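Re: [Kendau-sewing] Black cloth for the hall windows, and how to fold it
From: Floor Van Loon
August 14, 2023

Hello everyone, and thank you, Milagros, for getting this going again before the autumn shows creep up on us.

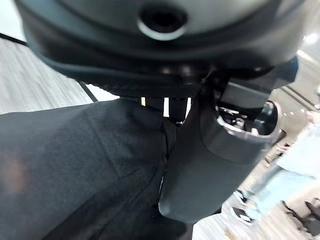 I have been sewing blackout curtains and stage blacks since my Tamiru days, and I still change my mind every year on what to do with them between shows, so please take all of this as one woman's habits. I'll answer Milagros in pieces, with her message quoted as I go.

Milagros Chávez wrote:
> We have 426 feet of black cloth in the store room and every piece of it
> has creases you can see from the back row. Unathi thinks we should
> stop folding and put it all on tubes. Also, does anybody know how
> to get the fuzz off? It picks up everything.

Unathi is right about tubes if you have the wall space, and I envy anyone who does. When we were at the old Hunero building we had a rack along one side and it was a joy — you walked up, pulled down what you wanted and hung it. Where we are now there is a staircase in the way, so I fold, and I have made my peace with it.

What helps most is folding loosely. I used to press every fold flat with my forearm, very proud of my neat little bricks, and of course those were the ones with the worst lines in them. Now I let the cloth drape over itself and stop as soon as it fits the shelf. Soft creases will mostly hang out overnight if you put the piece up the evening before. A hard crease wants steam, and I would steam from the back, holding the head a little away so you don't get a shiny patch. Ask Lwazi about the shiny patch! He has forgiven me, I think.

Fold with the good side in, too. The woven cloth with a bit of nap to it grabs every thread and cat hair in the county, and if the good side is tucked away, the dust lands on the part that faces the wall anyway.

> It picks up everything.

It does, poor thing. I go over ours with a clothes brush, always in one direction, top to bottom, while it is hanging. Sticky rollers are fine for a small piece but you will go through a fortune in refills on a 53 foot run. Please don't put it in a washing machine if it has been flameproofed, at least not until you've checked the label or asked whoever sold it to you. Jawad washed two of ours in April and we had to send them off to be treated again.

One more thing while I'm here. I sew a scrap of white tape in the corner of each piece with the width and drop written on it, and I fold so that corner ends up on the outside. It saves unfolding 70 inches of black to find out it's the wrong 70 inches of black.

Milagros, I have two spare cardboard tubes from the Runent order if you want to try Unathi's way on the long ones. They're in my hallway and I keep walking into them, so come any evening.

Warmly,
Floor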